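3.2 Materials and starting states

Most household studies of bedding treat the pillow and its cover as one object that is either "made" or "unmade." Our interviews suggested that the people who do this work see it differently. They spoke of the cover as laundry and of the pillow as furniture, and the two meet only for the short time it takes to put one inside the other. We therefore recorded the textile and the pillow separately, and we describe the starting state of each before any handling begins.

Pillows were chosen to be ordinary. All are rectangular, and all were bought from the same household supplier in Zarisholm over a period of two weeks in December. We excluded bolsters, travel pillows and anything with a molded core, as these keep their shape whatever is done to them and tell us little about handling. Each pillow was given a number on an inside seam and was aired for one night before its first use. A pillow that had been pressed flat in storage was shaken by hand until its corners filled out again.

The textiles are more mixed. We wanted a set that looked like the contents of a real linen shelf, where pillowcases lie among hand towels, children's things and the odd garment that has been put away in the wrong place. The full set holds 58 pieces. Inese Koppel drew up the list after visiting homes in the Gunura district and noting what was stored within reach of the bed. Plain and printed pieces are both included. Prints matter because they give a person a quick way to tell the face of a cloth from its back, and several of the people interviewed said they look for the print first and the hem second.

Every piece was washed before it entered the set, using the Esance short cycle, and dried flat. We did not iron anything. Ironing leaves sharp creases that guide the next fold, and few of the homes visited ironed their bedding. Pieces were rewashed when they showed marks or when the cloth had gone limp from handling. Wear was noted on a card kept with each piece, along with the fiber content where a label could still be read.

Two starting states are used for the textiles. In the flat state, the piece is spread out with no part lying over another. In the bunched state, it is gathered up from the middle, lifted clear of the table and let go. The second state is harder to repeat, and we made no attempt to make two bunches look the same. What we fixed was the side of the table on which the cloth should land and the rule that it should not touch the pillow. The pillow itself may lie square to the table or at an angle. Figure 4 gives one arrangement with the pillow at an angle.

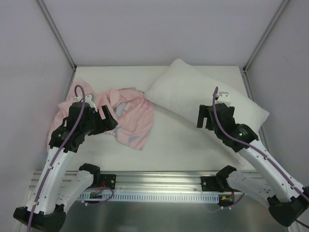 Figure 4. Pink cloth in loose folds on the left of the table, with a white pillow lying diagonally on the right.

The bunched state was added after the first round of interviews. In the homes visited, textiles were rarely taken from a neat stack. They came out of a basket or off the end of the bed, and the first part of the job was to find an edge. People did this in one of two ways. Some picked up any part of the cloth and let it hang, then worked down one side until they reached a corner. Others left the cloth where it was and pulled at the outermost flap, spreading it little by little. The second way takes up more of the table, and it often pushes a nearby pillow out of place. For this reason we log the position of the pillow at the end of a trial even when the trial concerns only the cloth.

The table surface is a white panel, wiped down each morning. An early version of the setup used a padded top covered in cotton, closer in feel to a mattress. We gave this up after the Akpalu pilot. Cloth dragged on cotton and held its folds, and light-colored pieces were hard to see against it. The smooth panel lets a cloth slide more than it would on a bed, and this should be kept in mind when reading the results in Section 5. White pillows remain harder to outline than printed or colored ones on the current surface. We kept them in the set all the same, as white was the color most often found in the homes.

Of the 1349 trials recorded, 100 were set aside as practice and do not enter the analysis. A trial was also marked as incomplete when the cloth left the table or when the person setting out the pieces had placed the wrong item. Incomplete trials stay in the record with a short written note. We did not repeat them on the same day.

3.3 Describing folds

There is no settled vocabulary for the shape of a cloth that has been dropped. We use three everyday words. A ridge is a raised line where the cloth stands up on itself. A lobe is a rounded part that reaches out from the main bunch. A flap is a single layer lying flat on the table with at least one free edge. These words were understood by everyone who labeled the material, and they needed no training beyond a one-page sheet.

Most disagreement between labelers concerned flaps. A flap with its edge turned under can look like a lobe from above, and thick toweling hides its own edges well. Where two labelers disagreed, a third looked at the piece without seeing the earlier labels. If all three gave different answers, the part was recorded as unclear and left out of the counts in Table 2.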